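### A quick hello from the back room

I promised you all a proper catch-up this month, and then the cat got into the yarn, so you're getting it later than planned (and with a pot of Assam beside me, naturally).

First, the writing. I finished the second draft of *The Tomcombe Letters*! Well, I finished the part where Aunt Crabtree finally opens the tin, and everything after that is one long afternoon of people shouting in a kitchen, so it counts. My word total for the whole of last week was 1,385, and 1,017 of those came in one sitting, between five and seven in the morning, before anybody in the house wanted toast. I don't know why I can't do that at a sensible hour. Sheyla Palomino swears by writing after lunch, but after lunch I'm only good for crosswords.

The day job has been busy too. I went up to four mornings at the library in December, mostly covering the front desk, and I've been reading to the little ones again. They've gone off dragons. It's all diggers now, and I've had to learn the difference between a backhoe and an excavator from a very stern boy in rain boots.

Which brings me to book club. We were 12 at the last one, squeezed into Frøydis Solheim's living room, and we got through maybe ten minutes of book before Stepan asked whether anyone else had hated the husband. Everyone had hated the husband! That took care of the rest of the evening, and I came home with two recipes and half a lemon cake.
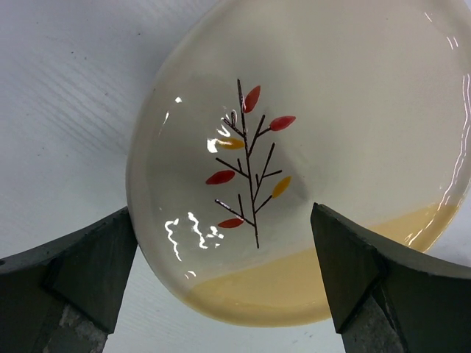
Next up we're reading short stories, 8 of them, all by different writers, so if you fall behind you can just skip to the one you like the sound of. I won't tell. Solveig Backlund is hosting and says to come any time after six-thirty, and please bring a chair if you have one that folds.

I'm also looking for a couple of early readers for the Tomcombe draft. You'd need to be fairly quick and not too polite. Hit reply if that's you, and tell me what you're reading while you're at it, my nightstand pile is down to one thriller and a seed catalog.

More soon, once the shouting in the kitchen is sorted out.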